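LEMLEM WOLDEGIORGIS ANNOUNCES SECOND ALBUM “NINE WINDOWS ON IRECK STREET”

Titthorpe, Sunday, November 18, 2018 — Singer and songwriter Lemlem Woldegiorgis will release her second album, “Nine Windows on Ireck Street,” on the label Khokhar Records. The album has 9 songs and is available for pre-order from today, on CD, on vinyl and as a download.

The songs were written during one long winter in Grarkstead, where Woldegiorgis rented a small room over a bakery. She began each song on an old upright piano and later moved it to guitar. The recording was made in September, in 3 weeks, with producer Asif Chaudhry and a small group of musicians from Titthorpe. Most of the vocals are first or second takes, and the band played together in one room.

The first single, “Bread Before Six,” is already played on several local radio stations. It is a slow song with brushed drums and a low clarinet, and it tells of a person who walks home when the other people are going to work. The second single, “Lend Me the Stairs,” will follow before the album and is much faster.
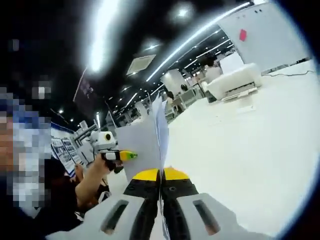 Prasanna Mollah, for the label, told us that the new songs are “more quiet than the first record, but they stay in the ear for a longer time,” and that the last song, “Ferry Light,” was almost left out of the album. Woldegiorgis wanted to keep it, and the label agreed after hearing it at a rehearsal.

Her debut, “Salt on the Radio,” was sung mostly in English. On the new album two songs are in Amharic, and the translations are printed in the booklet. Leilani Dvorak sings the second voice on four songs and plays the clarinet.

The release concert will take place at the Old Cinema in Grarkstead, which has 463 seats. Doors open 30 minutes before the music starts. Dvorak will join the band for the full evening — it will be the first time that all the songs are played in the order of the album. More concerts will be announced on the website of the label.

Interviews with the artist are possible by telephone or in person in Titthorpe. Journalists who wish to receive the album in advance are kindly asked to write to Sadia Tanoli, press office, Khokhar Records.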